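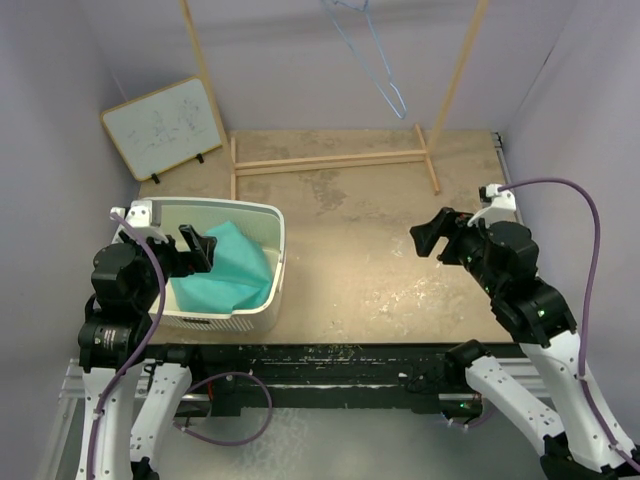 The Second Life of the Village Bread Oven

In Castanum the oven is lit at four in the morning, when the street has no other light. Amra Đorđević carries the first wood from the shed in her arms and talks to the fire in a low voice, as her grandmother did. By seven there is a line at the door, and most of the people in it have brought their own dough.

The oven belongs to the village. It was built for the families who had no place to bake at home, and for a long time each house had its own day. Then a bakery opened down in the valley, with vans, and the bread came sliced. The door of the oven was closed for 21 years. Children kept bicycles in the room.

Amra came back from the city in July, with two suitcases and a jar of sour starter which she had kept alive in a rented kitchen. She asked at the town office for the key. They needed three weeks to find it.

The first fire was a bad one. The bricks had taken water over many winters, and the smoke came out through the wall. A mason from the next valley, an old man who did not want to be named in a magazine, took down the front arch and set it again with clay and sand. He did not accept money. He accepted bread, and he still comes for it.

I visited on a cold morning and was given the job of keeping the cloths over the loaves. It is slow work. The dough rises when it wants, and the women around the table judged it with one finger and did not agree with each other. One makes her loaf with boiled potato. Another puts in walnuts only for her son, who lives abroad and will not eat it until Christmas.

The oven takes 40 loaves when it is full. Before they go in, Amra throws a little flour on the floor of it and watches the color. If the flour turns black, she waits and sweeps again with a wet broom. She owns a thermometer, a present from her sister, and it hangs on a nail.

To know whose bread is whose, each family cuts its own mark in the top. The Bondelel house, at the upper end of the village, has a cross with a short line under it. Amra found the same mark on an old wooden paddle in the attic of the school, next to several others that no family uses now. She is copying them into a notebook.

After the bread comes out, the heat stays until evening. People bring beans in clay pots, and in the fall they bring plums to dry.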